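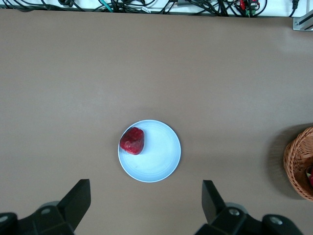 How big should the plate be for a fruit table? Smaller than you'd think. A little round plate gives one or two pieces of fruit all the attention they need, and the basket can carry the rest.

Section 5: Setting Out the Basket and Plate

Now for the fun part! By this point you've washed and dried your fruit (Section 4) and picked your table. The steps below work with any woven basket and any small plate, so feel free to use what's already in the cupboard. Plain, pale plates are lovely with red fruit.

1. Wipe the tabletop and let it dry completely. A plain, matte surface in brown or gray really makes the colors sing.

2. Put the basket down first, off to one side. Leave a generous stretch of bare table next to it – it looks calm, and people need somewhere to rest a hand or a napkin.

3. Load the heaviest fruit into the basket. Dragon fruit goes against the wall with its green tips pointing up and out.

4. Tuck the round fruit in close beside it. Mix your colors here: something green, something yellow-green, and an orange citrus for a good bright spark.

5. Set the plate well clear of the basket and place one small red fruit near the rim. Off-center looks so much livelier than dead center!

Note: The Kosent basket holds up to 5 pounds. Weigh the dragon fruit if you're unsure, as a big one can be heavier than it looks.

Caution: Don't lift a full basket by its rim. Slide both hands underneath and keep it level.

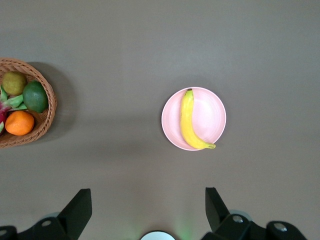 Huiling Cao wrote in to say that she turns her citrus every morning, and that she would put the softest fruit in last, whatever its color, so it never gets squashed under a lime. Great tip, and we've added it below.

6. Check for soft fruit before you call the basket finished. Anything that gives under your thumb goes on top, or straight onto the plate to be eaten first.

7. Step back to where your guests will stand and have a look. Nudge things until you like them.

Note: Berries bruise quickly, so plate them just before serving. Limes and mandarins are far more patient and can sit out all day.

Caution: Keep the basket out of direct sun. Damp fruit can also stain the weave, so if you spot juice, empty the basket, blot it with a dry cloth and let it air overnight.

Refilling the plate is covered in Section 6, along with cutting dragon fruit for a crowd.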